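Ticket 693: Chopstick holder will not stay upright, tablecloth creased under base
Product: Predosow openwork holder, teal
Site: Ngata apartment, kitchen table
Opened by: Chak-lun Siu
Opened: January 8, 2021
Priority: Low
Status: Closed, workaround in place

Reported problem
Holder rocks when chopsticks are put in or taken out. Tipped over twice at dinner with four chopsticks inside. Table has a checked plastic tablecloth, red and white. Holder did not rock on the bare countertop in the previous apartment.

Environment
Kitchen table, edges look rounded. Tablecloth is a Brostitz, bought in March and stored folded until last month. Chopsticks are plain wood. No liner or weight in the holder.

Log entry 1
Checked the base on the kitchen floor tile. Sits flat, no rocking in any direction. Base ruled out.

Log entry 2
Took the chopsticks out and laid them on the cloth. Ran a palm over the surface. Creases can be felt along the old fold lines and there are smaller wrinkles between them. Put the holder down empty on the left side of the table. Rocks on a crease, stable one check over.
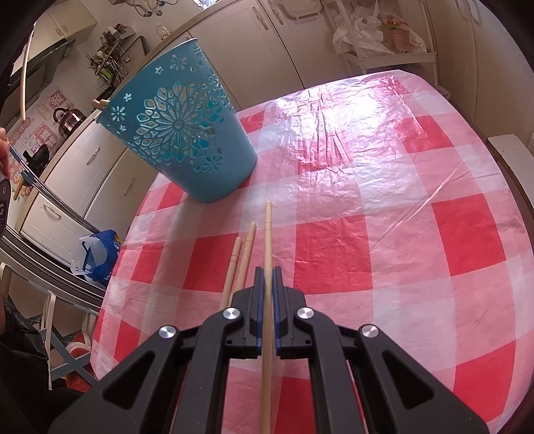
Pulled the cloth toward the window side and held it. Smaller wrinkles went flat, fold lines did not. Released it and the wrinkles came back within a minute. Tape on the underside was tried and removed, does not hold on this plastic.

Log entry 3
Load test. Empty holder on a flat patch: stable. Two chopsticks leaning the same way: stable. Four leaning the same way: stable on a flat patch, rocks on a fold line. Four with two leaning each way: stable in both places. The load makes an existing rock worse but does not start one.
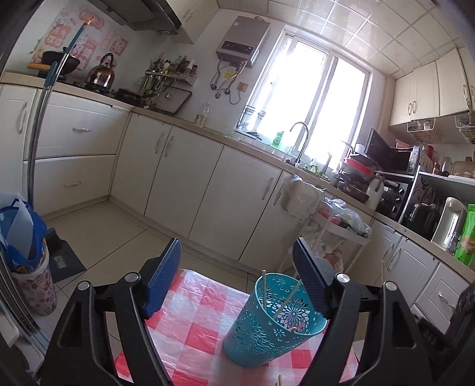

Holder with two chopsticks leaning the same way.

Log entry 4
Asked Ponmont (where both items were bought) about the creases. Reply under their reference 1000: lay the cloth out face down at room temperature, no iron, no hair dryer on high. Left it face down over the backs of two chairs for 12 hours. Small wrinkles gone. One fold line remains and can still be felt.

Log entry 5
Cloth back on the table, turned so the remaining fold line runs along the side nearest the wall. Holder placed clear of it. Put in and removed all four chopsticks one at a time, then as a bundle. No rocking. Used at two meals, no tipping.

Cause
Fold lines in the tablecloth. Holder is not defective.

Workaround
Keep the holder off the fold line. Spread the chopsticks so they do not all lean one way. After wiping the table, smooth the cloth by hand before the holder goes back.

Not done
Felt pad under the base. Would probably work but has to come off for washing. Heavier cloth, see ticket 700.

Closing note from C. Siu
Return request for the holder withdrawn. Reopen if it tips on a flat patch.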